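Keeping a Shared World Running: An Interview With Ruaridh Dow

September 30, 2019

The Norkard server opened to members in January with a single survival world and a short list of rules. It now has 137 registered players and a railway network that connects most of the larger settlements. Ruaridh Dow has administered the server from the start and is responsible for its map, its backups and its building policy. He spoke with the Swanson Library newsletter about the work of maintaining a world that many people share.

Mr. Dow described the first weeks as a period of rapid and mostly unplanned growth. Players chose their own sites, and most of them built within sight of the spawn point. "Everyone wanted to be close to the market," he said. "By the end of the second week you could not cross the plain without walking through a wheat field that belonged to someone."

The present land policy dates from that time. Each new member may claim one plot inside the town of Rusudik. Larger projects must be placed at least 1000 blocks from the town hall. Claims are recorded on a wooden sign at the corner of the plot and in a spreadsheet that any member can read. A claim lapses after six weeks without activity, although the owner may ask for an extension before that date.

Asked whether members had objected to the distance rule, Mr. Dow said that several had, and that the railway was built in response. The first line ran from Rusudik to Tota, a fishing village on the northern coast. It used powered rails laid over packed gravel, and the tunnel under the ridge took longer to dig than the remainder of the route. "We hit lava twice," he said. "After the second time we moved the line up and accepted the bridge."

The network now has 33 stations. Each is required to have a lit platform, a chest with spare minecarts and a sign giving the coordinates in the same order. The last requirement was added after a group of new players followed a station sign with its numbers reversed and spent an evening in a swamp.

Resource gathering is treated separately. Quarrying is not allowed in the main world below the level of the old sea wall, and members who need large amounts of stone are directed to a second world that is reset on a regular schedule. Mr. Dow considers this the most useful decision the administrators have made. "People will strip a hillside without meaning any harm by it. They need stone and the hill is there. If you give them a hill that is going to disappear anyway, the argument never starts."

Farms that rely on redstone are permitted, but each must have an off switch that can be reached without entering the owner's building. The rule followed a difficult month in which an item sorter in Tota was left running and slowed the server for all members. The sorter has since been rebuilt with fewer hoppers, and its owner now reviews other members' designs when asked.

Backups are made every 6 hours and kept on two separate drives. Mr. Dow restores a copy to a test machine from time to time to confirm that it opens correctly. He has used a backup only once for the live world, when a chunk error removed part of the harbor - the lighthouse and most of the pier were recovered. 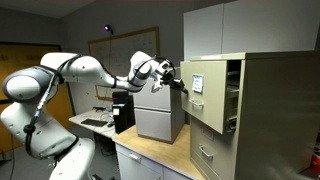
Members have asked that restored areas be announced before the server reopens, and one of them, a builder from Tota, told the newsletter that she had replaced half of the pier by hand before learning that a backup would overwrite her work. She would also like the claims spreadsheet to show who has asked for an extension.

Mr. Dow agreed with the first point, and a notice is now posted on the sign-in page whenever a restoration is planned. The second is still under discussion.

Work on the western line is expected to begin once the route across the desert has been settled. Two routes have been proposed, and members may walk both of them before the vote. The markers are orange wool for the northern route and blue wool for the southern one.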